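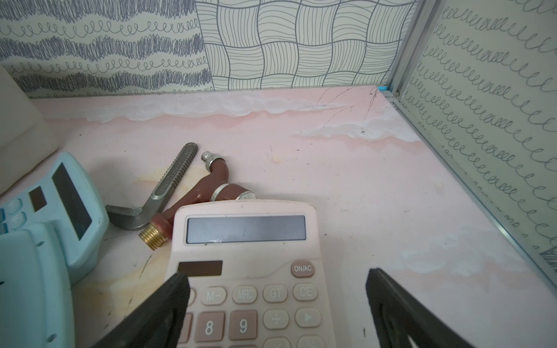 My junk table has a name in our house. It's "the in-between," because everything on it is in between being something useful and being thrown out. Last week it held two calculators, a brown plastic faucet and a pipe wrench, and I got more out of sorting that one little pile than I did from a whole weekend on the garage!

So these are my tips for the in-between, if you have one too (and I bet you do).

## Put small things in the drawer they get used from

I used to keep calculators in the "office" drawer with the stapler. Silly, when the times I want one are when I'm paying bills at the kitchen counter or working out how much caulk I need. Now the pink one lives by the bills and the light blue one lives with the tools. It gets dusty out there, so I keep it in a zip-top sandwich bag. You can press the keys right through the plastic.

While you have a calculator out, clean it. Mine get sticky fast. I turn it off, dampen a cotton swab with rubbing alcohol (damp, never dripping) and go around each key, and then I use a wooden toothpick for the gunk in the gaps. Don't rub hard on the printed parts, or you'll end up guessing which key is which. Wipe the solar panel too. A dim display on the pink one had me hunting for a battery once, and a quick wipe and ten minutes on the windowsill did the job.

And please learn the GT key if you have one! It's the grand total. On mine it adds up every answer you got by pressing equals, so you can do the plumbing receipt, then the paint receipt, then the lumber receipt, and hit GT at the end. I owned that thing for years before I tried it.

## Give an old faucet one evening, then decide

I can let a faucet sit around for months "just in case." My rule now is that it gets one evening. I check these things:

- Are the threads on the connector clean and sharp? Run a fingernail around them. If they're flattened or crossed, I let it go.
- Does the handle turn all the way without a gritty feeling?
- Is there a hairline crack where plastic meets metal? Plastic bodies like to go there first.
- Is there a washer, and does it still have some bounce when you pinch it?

If it passes, I soak the metal end in warm white vinegar for half an hour, scrub the threads with an old toothbrush and rinse it well. I keep the vinegar short on brass – leave it overnight and you may get a pinkish color you didn't want. Then new thread tape, wrapped clockwise as you look at the end of the threads, so it tightens up as you screw it in and doesn't bunch.

I buy washers in the mixed box from Linis, the hardware place over in Flolthorpe. It was 19 dollars and it has lasted me through every drip in the house so far.

## Go easy with the pipe wrench

A pipe wrench is a wonderful bully. Those teeth will hold anything, and they will also chew up anything, so I keep mine well away from shiny finishes and I don't use it on plastic at all. Plastic fittings get hand-tight, then maybe a small nudge more with a smooth-jawed wrench. I learned this on a laundry tap that I cracked at 2 in the afternoon, with the nearest replacement 41 miles away. I was not good company that day.

If you have to grip something metal that shows, wrap it first. A strip of old leather belt works best for me, and a folded rag is okay in a pinch. Pull so the load goes toward the open side of the jaw, and you'll feel it bite down without slipping.

Afterward, brush the teeth with a stiff brush and put one drop of light oil on the adjusting nut. I used to drown it in oil and then everything stuck to it, sawdust especially.

## Save the table

I do all this on a painted table, and paint takes a beating. Scuffs come off mine with a barely damp melamine sponge if I go gently (try a corner first, those sponges can dull a finish). For yellow stains I make a paste of baking soda and water, leave it on for five minutes and wipe. Some marks stay. Scratches I touch up with a cotton swab dipped in leftover paint, and I keep a jar of that on the shelf with the color number, 833, written on the lid.

Heavy tools now go down on an old bath mat, rubber side to the table. It's ugly but it stays put, and small screws don't roll off it.

Next I'm tackling the basket of mystery keys. If you have a good way to test old padlock keys without trying every single one, I'd love to hear it!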